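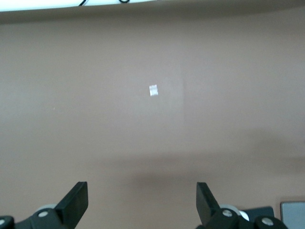
Notebook, November
Flondidholm workshop, heritage month material
0 shares | 2 comments

Continuing with the Jaber cassettes and the catalogue clean-up for Fillstead. Audio in the morning, records after lunch. The two jobs overlap more than planned, so both are written up in this entry.

Cassettes

The Jaber collection is 55 compact cassettes, mostly wedding parties, Eid visits, women singing in kitchens, children reciting, and letters spoken on to tape and posted to relatives. Most are in Arabic, a few switch into English part way through a sentence. Boxes and inlay cards have been swapped at some point, so the card can't be trusted as a guide to what is on the tape. From now on the card is transcribed into the "inscription" field only and nothing from it goes into "title" until someone has listened.

Transferred the last of the second box. Settings as before: one side per file, no noise reduction at capture, no normalising, azimuth set by ear on the high end of speech before each side. The temptation to fix azimuth once and run the whole box should be resisted. These were recorded on at least a handful of different domestic machines and the difference between one tape and the next is plain. On one side the alignment shifts after a pause in the recording, presumably where somebody carried on with another machine. Captured that side twice, once aligned for each part, and kept both files. The join will be made in the access copy only.

Pressure pad missing on one cassette. Rehoused in a donor shell with the original shell and card kept together in a bag. Played without trouble after two full winds. Wrote the donor shell into the condition note, with a line to say the present label area is blank.

One tape runs slow. The singing sits well below where it ought to be and mains hum is off pitch by the same proportion, which is a convenient reference. Left the master as played. Speed correction applied to the access copy and the ratio written in the note so it can be undone.

Leader came away at the hub on another. Spliced with proper splicing tape. No loss of recorded material as far as I can tell, the break being in the leader itself.

File handling: 3 copies as agreed, one on the workshop drive, one on the store drive, one to go to Fillstead. Checksums made at capture and checked after each copy. One mismatch, on the store drive. Copied again and it matched. If it happens on the next batch the cable gets replaced, and after that the drive.

Listening notes

Listening is slower than transfer and will stay that way. For every side I am writing a rough log with time points: who seems to be speaking, language, song or speech, anything that sounds private. No attempt at transcription. The log is there so that the family can decide what may be heard at the open day and what may not.

Points arising:

– A spoken letter includes an address and some family business about money. Marked closed pending a conversation with the family. The whole side is closed for now, not only the passage, because cutting it would need their agreement too.

– Two sides have what sounds like broadcast music under the talk. A radio in the room, probably. Fine for preservation, awkward for putting online. Marked for on-site listening only.

– The same wedding song turns up on several tapes with different words. I had logged these as one song. Corrected to separate entries linked by tune, after advice that the verses are made up for the couple and the words are the part people will want to find.

That last point affects how titles are built. "Wedding song" repeated down a results page is no use to a reader. Proposed form is first line as sung, in Arabic script, then a romanised version, then the occasion in English if known. Romanisation follows the family's own spelling where they have given one. The catalogue standard spelling goes in the variant field so that a search on either will hit.

Catalogue records

Rondis export received. It holds nearly 4000 records from the old Fillstead local history catalogue, going back to the card index. The plan is to tag anything that could be used in heritage month programming, and to stop tagging by guesswork.

The old subject term "ethnic customs" is on a surprising spread of material. It covers New Year parades, a Polish Saturday school, church bazaar food stalls, a dance class, a Thai temple fair, and at one point a photograph of a shop front whose only connection is the owner's surname. As a term it says that the cataloguer thought the thing came from elsewhere and says no more than that. It can't be mapped to anything by script. Each record needs reading.

Working rules for the pass:

Tag for the event or practice shown or recorded, using the name the people involved use for it.

Tag for a community only where the record or the donor says so. A surname is not evidence. Neither is a street.

Keep the old term in a legacy field, hidden from public view but searchable by staff. It is part of the history of the catalogue and someone will want to study it.

Leave blank if unsure. A blank can be filled later and a wrong tag tends to be copied.

Dates of observances

Larger problem than expected. Rondis has an "observance" table, and the person who built it gave each observance a fixed start and end. That works for heritage months that are set by the calendar. It does not work for anything that follows the moon, and the table has Eid al-Fitr, Lunar New Year, Diwali and Loy Krathong all nailed to whichever dates applied in the year the table was made. The public events page draws on it, so the page has been wrong every year since, by amounts that vary.

Nattawut Meesuk went over the Loy Krathong entry with me. It belongs on the full moon of the twelfth month in the Thai lunar calendar, which usually lands in November, and the local gathering is often moved to a nearby weekend when the hall is free. So there are 2 dates to hold for each year: the date of the festival and the date it was kept here. The photographs and programmes in the collection nearly all relate to the second. The old records give the first, worked out afterwards by a cataloguer from a reference book, and in some cases this puts a photograph on an evening when nothing took place at the hall.

He also pointed out that the entry describes it as "Thai New Year", which is Songkran and falls in April. Two records for Songkran had been merged into Loy Krathong on the strength of water being mentioned in both. Separated them. The description for Loy Krathong now says that small decorated floats are set on water, traditionally made from a slice of banana trunk with folded banana leaf, and leaves it at that. He is going to write a longer note in Thai, and the English will be made from his text. Previously it would have gone the other way round.

Structure tested this afternoon on a copy of the table:

observance name (own language and script)
observance name (romanised)
observance name (English, if one is in use)
basis (fixed / lunar / lunisolar / set locally)
date of festival, by year
date kept locally, by year
source for local date

"Set locally" is needed for the street party and the harvest supper, which move with the vicar's diary and always did.

Import of the test rows failed first time. Rondis read the Thai text correctly but dropped the Arabic into question marks, which looked like an encoding fault and was a spreadsheet fault: the Arabic rows had been saved out in a separate sheet with the wrong setting. Re-saved in UTF-8, imported cleanly. Display of mixed Arabic and Latin in one title field is still poor. The full stop jumps to the wrong end and a bracket turns round. Splitting title and romanised title into separate fields cures it, so that is now a requirement and no longer a preference.

Sorting is untested. The public list sorts by English name and falls back to nothing when there isn't one, so those entries sink to the bottom of the page. It should fall back to the romanised name. Asked for this to be changed.

Open items

– Family to hear the closed side before anything else is decided about it.
– Ask Fillstead whether they want masters or access copies only. Their drive is formatted for masters but the agreement mentions neither.
– Local dates for Loy Krathong: Nattawut has programmes for the early years at home and will bring them for scanning. Gaps to be left as gaps.
– Second reader wanted for the romanisation. One person's ear is not enough for the sung verses.
– Check whether the "ethnic customs" term also appears in the maps section. It should not, but I found it on a shop front.
– Third box of cassettes out of the store the evening before, to come up to room temperature. Note that the lid is split along one side and it wants carrying from underneath.
– Cleaning fluid low. Swabs fine.

Machine heads cleaned and demagnetised at close. Deck off, store locked 17:40.

2 comments

Speed ratio for the slow tape is in the note but not in the file log. Can you put it in both?

Done, and added a column for it.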